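Speaker notes: "The Long Way to a Good Night's Sleep"
Koskela community hall, evening talk series
17/08/2025

Wait for people to sit. Say hello to the back row. Check that the microphone is on before the thank-yous, because last time I thanked everybody into a dead microphone and had to do the whole thing over.

Thank Tainá Leite for asking me back, and for the ride from the station. Thank Zlatko for the chairs.

Opening

Good evening, everyone, and how nice to see so many of you on such a warm night. I'm Ljubica Vukadinović, and for those of you who weren't here in the spring, I worked nights on a hospital ward for 24 years. So I come to the subject of sleep the way a person on a diet comes to the subject of cake. I thought about it constantly and I had very little of it, and when I finally moved to days I found that I had forgotten how it was done.

(Pause. They usually laugh at the cake. If they don't, go on.)

I should say right away that I'm not a doctor. If you snore and stop breathing, or you've been sleeping badly for months and it's making you ill, please go and see one. What I have for you tonight is what I learned by trying things, some of them silly, and by writing down what happened in a notebook that my husband calls the Book of Complaints.

The notebook

I kept it for 60 nights. Hold it up here. Let them see how battered it is.

Every morning I wrote down when I'd gone to bed, when I thought I'd fallen asleep, how often I'd woken up, and what I'd had to eat and drink the day before. I also wrote one word for my mood. If you read down the mood column you'll find "cross" a great deal, and then "all right," and then, one lovely morning in the second month, "bouncy," which I had underlined.
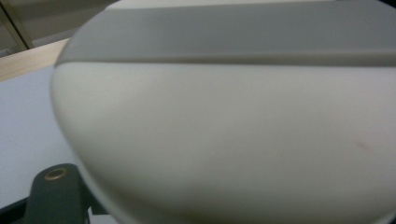 Now, the reason I'd like all of you to try a notebook is that we remember our nights very badly. I would have sworn to you that I woke up every hour. When I read my own notes back, on most nights it was twice, and one of those was the cat. That alone made me feel better, and I think feeling better made me sleep better, so already the notebook had paid for itself, and it was a cheap one.

(Somebody always asks if they should use a phone app. Say: if you enjoy it, fine. I found I was lying there waiting to see my score.)

Getting up

This is the part people don't like, so say it kindly.

Pick a time to get up and keep to it, on your days off as well. I fought this one for weeks. I felt that after so many years of nights I was owed a lie-in. My old colleague Dušan Stojanovska, who went over to days a year before I did, kept telling me to get up at the same hour and go outside, even in the rain, even in my robe. I did it mostly to make him stop calling. Within a couple of weeks I was yawning at a sensible hour in the evening, and I had to phone him and admit it.

Tell the story of the robe and the mail carrier if there's time. If we started late, skip it.

The bedroom

Go through these slowly, and leave room for people to nod or groan.

Dark. I hung a blanket over the curtain rod for a while before I spent any money on proper lined curtains.

Cool. We argued about this at home and settled on a window open a little and an extra cover on my side only.

Dull. I moved the ironing out. I moved the bills out. I had been sleeping next to a stack of bills for years and wondering why I dreamed about the bank.

And the clock, turned to face the wall. It's a very small thing to do and I can't tell you how much I resented it the first night. I wanted to know exactly how badly things were going! But you do stop doing the sums after a time, the "if I fall asleep this minute I'll get so many hours" sums, and those sums are a terrible way to spend a night.

What we drink, and when

Slow down here. Sip some water.

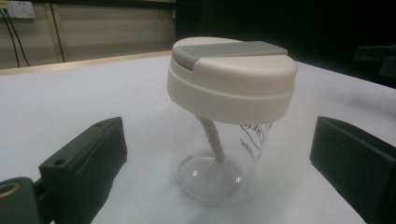
I was a dreadful one for coffee. On the ward we drank it right through the shift, and when I moved to days I simply carried on, with the last one at about 3 in the afternoon if I was being good and a good deal later if I wasn't. Cutting it off at lunchtime gave me one week of headaches and then, I have to say, a real change. The trouble is that so much of it is habit in the hands. You want something to hold and something to sip. A clear cup with a lid on it, one of those with the gray strip across the top, did more for me than any amount of willpower, as I could fill it with water or cold mint tea and see at a glance how much I'd got through. I try to finish it well before supper, too, or I'm up in the night for the other reason, and I can see from the faces in the third row that I needn't explain that one.

A word about a glass of wine, and please don't throw anything. It does help you drop off. In my notebook, though, nearly every wine evening has a waking in the small hours next to it, with "hot" or "thirsty" in the margin. I still have one now and then. I just don't call it a sleeping aid anymore.

When you're lying there anyway

Because you will be, some nights. I still am.

What I do is get up. I used to lie there gritting my teeth and being determined, and you can't be determined about sleep any more than you can be determined about sneezing. So now I go and sit in the kitchen with a low lamp and something mildly boring to read. Sinan Eren, who taught the evening class I took at Cenus, suggested an old atlas, and I've become very fond of the index. When my eyes start to go, I go back to bed. If it takes two trips, it takes two trips.

If worry is what wakes you, try putting it on paper after supper, with the very next thing you could do beside each one. "Roof: call the man." Mine are hardly ever more exciting than that.

Naps

Short, and before the middle of the afternoon, in a chair. If I take my shoes off it's no longer a nap.

(For the shift workers: none of this fits you neatly. I know, I was one of you for a very long time. Dark room, earplugs, same routine each time you come home, and a family who have been told firmly about the vacuum cleaner. Come and find me afterward and we'll talk it through properly.)

Questions

Leave plenty of time. Repeat each question into the microphone for the people at the back.

Likely ones: magnesium (ask your pharmacist), dogs on the bed (I have a cat, I'm in no position to judge), separate bedrooms (be tactful, there are couples here).

Before they get up, remind them that blank notebook pages are on the table by the door, 32 sets, one per household to begin with, and that Tainá has the sign-up sheet for the follow-up evening. Hand back the microphone. Collect my glasses from the lectern.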